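Speaker notes – Leadership changes and clinical research at a teaching hospital
Archie MacRitchie
Skustport Health Administrators' Winter Meeting
Sunday, January 7, 2024

Opening

Thank the hosts. Say who I am: I ran the research office at Cowie Medical Center for 7 years, under two chancellors and an interim. I am an administrator, I have no clinical training, and I should say so early so that people save their clinical questions for the panel.

The talk is about what happens to clinical studies when the person at the top of an academic medical center leaves. The studies I know best are in kidney disease, so most of what I say comes from there.

Ask for hands: who has been through a change of chancellor or dean in the past few years? Wait for the hands. Then go on.

Slide 2 – The Cowie timeline

Our chancellor told the board in September that he would step down at the end of the academic year. The letter to staff went out the same afternoon. It was three paragraphs long and did not mention research.

At that time we had 758 people enrolled in kidney studies across 4 clinics. The largest was the Hundov study, a long-term follow-up of adults with early kidney disease. Hundov patients come in twice a year for blood work and a blood pressure check, and fill out a diet questionnaire that everybody complains about.

By the end of that week the coordinators were getting calls. Patients had seen the news on local TV and wanted to know whether their next visit was still on. It was. The coordinators had no written answer to give them, so each clinic said something a little different.

Pause here. This is the part people tend to recognize.

Slide 3 – What a chancellor signs

Go slowly on this one. Most of the room will know parts of it and few will know all of it.

At Cowie the chancellor's office signed off on space, on matching funds, and on any faculty appointment that crossed two departments. It did not sign off on study protocols. Those went through the review board, and the review board kept meeting on its usual schedule the whole time.

So the patient side was safe. The trouble was in the matching funds. We had three letters of support signed by a man who would be gone before the money was due. Two of the sponsors asked for new letters. The third never asked, and I sent a new one anyway.

If someone asks about legal standing: a letter on university letterhead was good enough for our counsel. Tell them to check with their own. 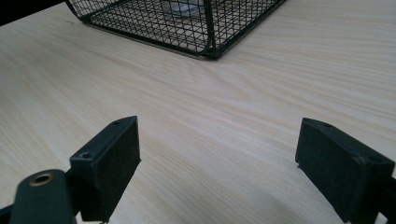 The cross-department appointments were slower. We had a nutrition researcher who was supposed to split her time between internal medicine and public health. Her paperwork sat in the interim's office from spring until fall. She stayed, but she had another offer and she let us know it.

Slide 4 – When the outgoing leader stays on

This happens more than you would guess. A chancellor or dean leaves the big job and goes back to the faculty, often to run a research program in the same building. Our outgoing chancellor was a kidney specialist by training, and he took over as director of clinical research for the Zarnico program, the one that looks at blood pressure control in rural counties.

What worked:
He gave up his seat on the budget council the day he moved.
His new boss was named in writing before the announcement went out.
He moved to an office on a different floor. A small thing, and several people brought it up to me later.

What did not work:
Department heads kept copying him on email for months.
His old assistant was still handling his calendar, and requests meant for the interim ended up with him.
Sponsors phoned him first. He passed the calls along, but it cost us days.

Say plainly that he handled it well. The problems came from the rest of us keeping old habits.

Slide 5 – Talking to patients

Read the Cowie notice aloud. It is short: "There has been a change in leadership at the medical center. Your study has not changed. Your next visit is on the date you were given. If you have questions, call the coordinator at your clinic." That went out by mail, and the front desks had printed copies as well.

It should have gone out the same day as the chancellor's letter. It went out up to 2 weeks later, depending on the clinic. We lost some people from Hundov that winter. I can't say how many of those left because of the news, and I don't want to claim more than I know. People leave studies in winter anyway – the roads are bad and the drive is long.

If time is short, skip the story about the shuttle bus.

Slide 6 – Talking to coordinators

Coordinators are usually on yearly contracts. When leadership changes, they start looking at job listings. We had one leave before anyone had spoken to her about renewal, and she had been with the Hundov patients since the first visit. Her replacement was good, but he had to learn every name.

My advice is to renew early where you can. Where you can't, give them a date when they will hear, and keep that date.

Pay came up in every meeting I had with them. I had no authority over pay and I said so each time.

Slide 7 – A file to keep

Anyone running a research office should have a folder ready before there is any news. Ours now holds a list of active studies with a contact for each, copies of all support letters with their end dates, a draft notice to patients, and a page showing who signs what. The page on signatures took the longest to put together. Two departments disagreed about who approves freezer space, and they still do.

I update the folder twice a year, at the same time as the Hundov visits. It takes a morning.

Handouts are by the door. The patient notice is on the back of the sheet, and people are free to copy it and change the names.

Questions

Likely ones:
Did any sponsor pull out? No. One delayed its payment until the new chancellor was in place.
How long did the interim period last? Just under a year.
Would you tell patients before the public announcement? We asked our counsel about that and were told no. Same day is the best we could do.
Did the review board change members? One member retired, as planned, and was replaced in the normal way.

The panel starts after the break, in the same room. Remind people to bring their coffee cups back to the cart.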